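Group Project Report: Safe Practice for Shared Robot Cells
Deklow Lab, 9/5/23
12 shares | 3 comments

3. Operating rules

The Deklow cell handles light goods only – nothing over 1,000 g is permitted in the gripper. Our draft rules were adapted from the Flumotum course notes and revised after 3 supervised sessions.

Before power-up, one operator is named as the person in charge. That operator checks each emergency stop and records the result in the log. Speed is held at the reduced setting whenever anyone is within reach of the arm. Parts are handed in from the far side of the table, and only on the operator's call.

After a stop, the cell is not restarted from the pendant until the cause has been written down. We judged this rule the hardest to enforce – about five entries were left blank. The log sheet was redesigned in September and the colour coding dropped.

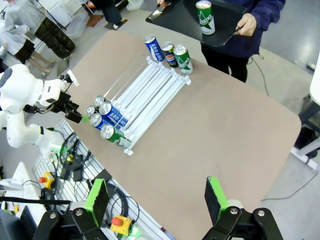
Who may press the emergency stop?

Anyone present may press it, at any time and without asking the operator first.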